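Support > Tables and Desks > Brokby Work Table > Set-Up Guide > Section 5

Reading time: 8 min

SECTION 5: SETTING UP THE TABLETOP

By now the Brokby is standing on its own feet and you have a small number of screws left over. If that number matches the one in Section 4, carry on. If it doesn't, go back to Section 4, which misses you.

This section covers placing the table, looking after the surface, dealing with cords, and putting a storage box on top. The last of these sounds as if it needs no instructions. We used to think so too, and then we started reading the support mail.

5.1 Placing the table

1. Pick a spot with a wall outlet behind it. You will want one sooner or later, and the table is much easier to place now than it will be with things on it.

2. Turn the table so the cable hole is toward the wall. People do set it up the other way around and then wonder why their lamp cord runs across their lunch.

3. Leave a hand's width between the back edge and the wall. Plugs are fatter than you remember.

4. Press down on each corner in turn. If one of them dips, adjust the foot underneath it. A folded piece of cardboard also works, and we will not ask.

Note: On carpet, the table will settle during the first few weeks. Check the feet again after that. If you move the table, the dents in the carpet will stay behind to show where it used to live.

CAUTION: Lift the table to move it. Dragging it across carpet loosens the legs, and then you and Section 4 will be spending another evening together.

5.2 Looking after the surface

The top is light wood with a fine, straight grain. It hides pencil marks poorly and coffee rings not at all.

1. Wipe the top with a soft cloth, damp but not dripping, following the grain.

2. Dry it right away with a second cloth. Your sleeve is not a second cloth.

3. Before deciding that a mark is a scratch, move your head. Light from a window or a ceiling fixture can lay a pale, cool-looking band across the wood, and most of the scratches reported to us leave when the sun does.

4. Look for crumbs and specks before you slide anything heavy over the top. One bit of grit under a box can draw a very long line.

Note: Darker lines and wavy marks in the grain are part of the wood. We can't send you a top without them. We also can't send you one with more of them, though we have been asked.

CAUTION: No scouring powder, no steel wool, and no furniture polish from the back of the cabinet whose label has worn off.

5.3 Placing a storage box

Any small box with a hinged lid will do. The Dosier box is sold separately and comes in more colors than a box strictly needs.

1. Open the lid before choosing a place for the box. A closed box fits almost anywhere. An open one wants room behind it.

2. Set the box down with its hinge toward the back of the table, so the lid stands up out of your way.

3. Keep the box off the cable hole. It is surprising how long a person can look for a hole with a box on it.

4. Leave clear wood beside the box. You need somewhere to rest a tool while you decide what goes in.

5. Put flat items, such as cards, on the bottom first. A card dropped in last will slip down the side and be found when you sell the table.

6. Lower small items into the box and let go near the bottom. Anything round will roll to the front no matter what you had planned for it. 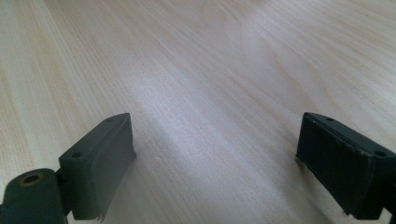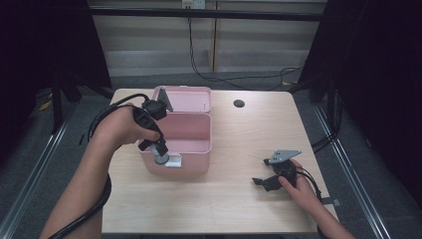

Fig. 5. Brokby tabletop, light wood. The second picture has the storage box with its lid open.

7. Close the lid with one hand flat on top. If it won't close, something inside is taller than the box. Pressing harder has never changed this.

CAUTION: Do not load the table past 60 kg in total. That figure includes the box, everything in the box, and whoever is thinking of standing on the table to change a light bulb.

5.4 Cords

1. Feed the plug end of each cord down through the cable hole before you connect the other end. If you have already connected the other end, you know what to do, and we're sorry.

2. Leave enough slack to move whatever is plugged in from one side of the table to the other.

3. Keep them clear of your feet and of the box lid.

4. Tie up the extra length under the table with the Tian strap from the hardware bag. If you threw out the hardware bag, a bread tie will hold.

CAUTION: Never run a cord under a table foot. The foot wins.

5.5 Spare parts

Feet, straps and cable hole rims can be ordered from the Farnau parts desk. Have the number from the label under the tabletop ready. Write it down before you load the table, or you will be reading it lying on your back with a flashlight in your teeth.

Next: Section 6, Adding the Drawer

172 people found this section helpful
8 comments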